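Minor Procedure Room Checklist: Office-Based Scar Revision and Earlobe Repair
Lilia Facial Plastics, March round
Inspector's comments by Farzana Gondal

Items are marked OK, OPEN or FAIL. A tick on the previous sheet was not accepted as evidence of anything. Several items had been ticked in the same pen, on the same line, for months.

1. Consent forms
OPEN. The earlobe repair form is current. The scar revision form still says that the scar "will be improved," and I asked for that wording to come out last time. A revision trades one scar for another and the patient hopes the second one heals better. The form should say so in plain words, and it should mention that color takes a long time to settle.

2. Before photographs
OK, with a complaint. Every chart I pulled had them. Front views are fine. The side views were taken at whatever angle the patient happened to be sitting, and I don't see how anyone could compare them with the after pictures. Put the head in the same position both times or stop calling them comparisons.

3. Local anesthetic
OK. Vials in date, opened vials labeled. The maximum dose card is taped inside the cabinet door, where it can't be read with the door closed. Move it.

4. Sterilizer log
FAIL. The Trirkeo unit prints a strip for each cycle and the strips are supposed to go in the binder. 5 were missing. I was told that the machine "keeps it all in memory." Maybe so, but the screen showed me only the last cycle, and the staff could not get to the earlier ones while I stood there. Until someone can, the paper is the record.

5. Instrument trays
OK. Wraps intact, indicators changed. Skin hooks counted in and out on the tray sheet. One needle holder has a worn jaw and should be pulled before it drops a fine suture needle on somebody's neck.

6. Suture stock
OPEN. Too much of it. There are 490 packs on the shelf, and at the rate this room works a good part of them will expire there. The Soomro order was a bulk discount — I have yet to see a bulk discount that saved a small practice money. Rotate the oldest to the front and skip the next order.

7. Cautery unit and grounding pads
OK on the unit. The service sticker is current and the foot pedal cord has been replaced. Pads are stored flat. Ask about pacemakers on the intake form, where the question is now missing. It was there on the old version. I would like to know who took it out and why.

8. Work surfaces and floor markings
OK for now. Clean side and used side should be obvious to a person who has never been in the room. Tape does that job as long as it stays down, and it never stays down for long. Check the joins. Ends that overlap or leave a gap will lift, and they collect dirt that a quick wipe won't reach. Replace a whole strip when it starts to go and don't patch it.

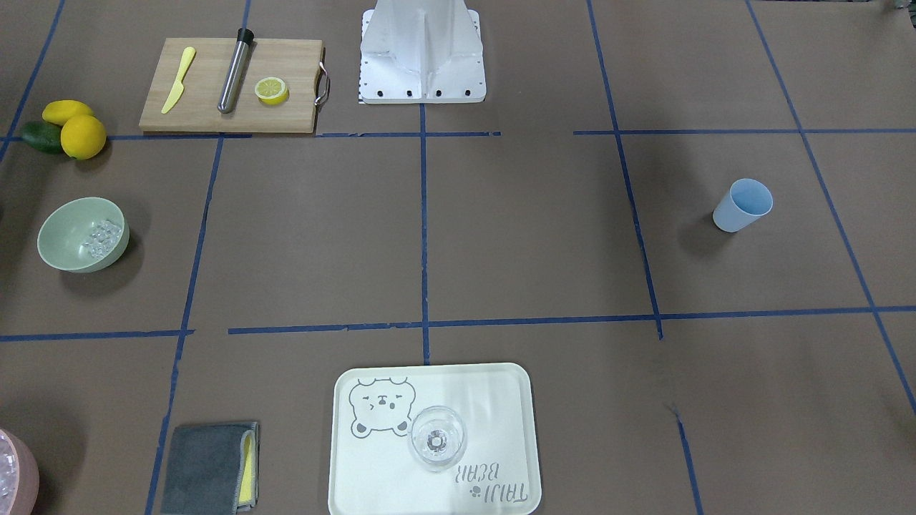 9. Sharps
OK. Containers below the fill line, mounted within reach of the chair. Blades come off with the remover, according to the staff. I saw it done once, which proves that it was done once.

10. Emergency kit
FAIL. The bag mask was there, the oxygen was there, and the seal on the drug box was broken with no note. Contents matched the list, but a broken seal means a full check on the spot and a signature. The cylinder gauge read 700, against the 3000 written on the card for a full one. Swap it before the next patient is booked.

11. Aftercare sheet
OPEN. The sheet recommends Evenetti scar gel by name. I have no quarrel with gel, but the sheet reads like an ad and buries the part about sun and about when to call. Bleeding that soaks through, spreading redness, fever: those go first, in large type, with the after-hours number.

12. After-hours number
OK. I called it at 9 p.m. and a person picked up. That surprised me.

Follow-up
Items 4 and 10 need a written reply and the actual strips, or a printout that covers the same cycles. "Staff reminded" will not be accepted as a fix. It was the fix last time. Items 1, 6 and 11 can wait for the next round, and item 7 stays marked OK only if the pacemaker question is back on the form by then.

F. Gondal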